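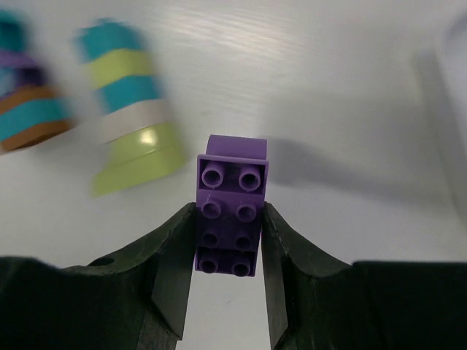
Come and play: families wanted for the Bemimby play and talk study

Posted in July by Kyriaki Giannakopoulos

Do you have a child between eighteen months and three and a half? Do you live in Steltthorpe or near enough to get here without it ruining your morning? Then we would love to hear from you!

Bemimby is a study of how small children and the grown-ups who look after them talk to each other while they play. We are interested in all of it: the naming of things, the singing, the long negotiations over who gets the purple one, the quiet stretches where nobody says much and a tower gets taller. We have been running since last autumn and have learned a great deal from the families who have come so far, and now we are looking for the next group. We need 166 children in total and we are a little over halfway there.

What you would be doing

Mostly playing. You and your child come to our playroom on the first floor of the old library building (there is a lift, and it is big enough for a double buggy) and spend a morning or an afternoon with us. A visit lasts up to two hours, but that includes taking coats off, a snack, a nappy change if it's needed and as much staring out of the window at the buses as your child wants. The playing itself is three short sessions with a break between each.

In the first session you play with chunky building bricks, the big sort made for toddlers' hands. In the second we bring out picture books, and in the third there is a pretend kitchen. We don't give you a script and there is no right way of doing it. Some parents chatter from start to finish, some sit back and watch, and both are just what we are after. Please don't practise!

We record the sound and film the room from two corners so that we can go back later and write down who said what. It is slow work, and I love it. You start to hear how a child tries out a word four different ways before settling on one, or how a granddad will unknowingly copy his granddaughter's version of "spaghetti" for a whole meal.

After the visit we ask you to fill in a short checklist of words your child uses at home. Then, five months later, we invite you back to do it all again. That second visit matters a lot to us, so please only sign up if you expect to still be in the area.

Who can take part

Any child aged between eighteen months and three and a half on the day of the first visit. The grown-up can be a mum, dad, grandparent, foster carer, childminder or anyone else who spends at least 2 full days a week with the child. The same grown-up needs to come both times.

You do not have to speak English at home. We would be thrilled to see more families who use another language, or several, and you are welcome to play in whichever one comes naturally. At the moment we can write up sessions in English, Greek, Polish, Urdu and Welsh, and if yours isn't on that list, ask anyway, as we may well be able to find someone.

Late talkers are very welcome. So are children who wear hearing aids, children who were born early and children who have never stopped talking since the day they started. If your child is already seeing a speech therapist, that is no problem at all, but do let them know you're taking part. We can't offer an assessment or advice about your own child's speech, and if you are worried your health visitor is the best person to start with.

Brothers and sisters can come along. We have a second room with a sofa and a great many felt tips, and one of the team will keep them company.

What you get

A £20 shopping voucher for each visit, your bus or train fare back, or free parking behind the building if you tell us your number plate beforehand. Every child picks a book to take home. And once both visits are done we'll send you a copy of your own recordings, which a lot of families have told us they treasure. Children's voices change so quickly at this age.

Your recordings and your privacy

Only the study team listens to the recordings or watches the films. Names are taken out of everything we write up. You can stop at any point, during a visit or afterwards, without telling us why, and we will delete your recordings if you ask us to. We will go through all of this with you again on the day and there's a form to sign before anything is switched on.

When

Visits run through the summer and into the autumn. Morning sessions start at 9.30 and afternoon ones at 1.45, and we have a few later slots at 4.15 for people who work. Tell us when your child naps and we'll plan round it. If someone wakes up with a temperature or simply in a foul mood, ring us and we'll move you to another time with no fuss.

How to sign up

Telephone the playroom and ask for Kyriaki, or leave a message with your name, your child's age in months and a good time to ring back. You can also pick up a leaflet and reply slip at the Bridia Children's Centre, at the Shih family café on the corner, or from the front desk of the library building. I ring everybody back myself, usually within 3 working days.

If you know another family who might enjoy it, please pass this on. We are especially short of children under two and of dads, so if you are a dad with a child under two, I shall be very pleased indeed to pick up the phone.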